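Course Materials > Shared Workrooms > Unit 4 > Handout: People, Light and Overhead Services

Zastside Institute, Larnthorpe Campus
Unit 4 Handout

Students should read this handout before the practical session and bring a copy with them. It covers the parts of a shared workroom that are most often overlooked in a first survey: the space taken up by people who are standing and leaning, the ceiling, and the lighting. Furniture was treated in Unit 3 and is not repeated.

1. Standing work

A person at rest occupies little floor area. A person at work leans forward, extends the forearms and lowers the head, and the space required in front of the body increases accordingly. Side and rear clearance must also be considered when several people share one room. Those with lowered heads have a reduced view of anyone approaching, and a walkway that appears generous on the plan may prove narrow in use.

On the survey sheet, record each standing position with a circle for the feet and a longer oval for the reach. Where two ovals overlap, mark the area with an X. Items worn on the head or clipped to clothing, including cables, are entered in the remarks column.
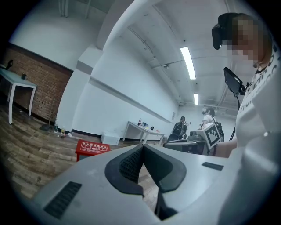 2. Ceiling and lighting

The ceiling is surveyed after the floor. In a long room, begin at the near end and proceed toward the far wall, entering features in the order in which they are reached. The Seol sheet provides separate columns for structure, pipes and light fittings. Exposed beams belong under structure. Pipes are entered by color and direction of run; their contents are to be left blank unless a label has been read.

Fluorescent tubes are drawn to scale, with the long side shown in its true direction. A worker standing between a fitting and the work may cast a shadow on it, so the standing positions from Section 1 should be copied onto the ceiling plan before the lighting is assessed. Tape on the floor is traced in its own color on the floor plan. 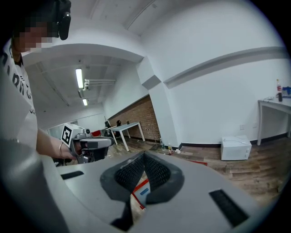 Should pipes and light fittings be drawn on the same plan?

Both belong on the ceiling plan, with pipes in a broken line and fittings in a solid line. If the drawing becomes crowded, a second sheet may be attached and numbered.

3. Submission

Completed plans are to be placed in the Zerus tray outside Room 19 by 3 p.m. Each submission consists of the floor plan, the ceiling plan and the remarks sheet. Plans drawn in pencil are accepted. Late work is handled under the rules given in the course outline.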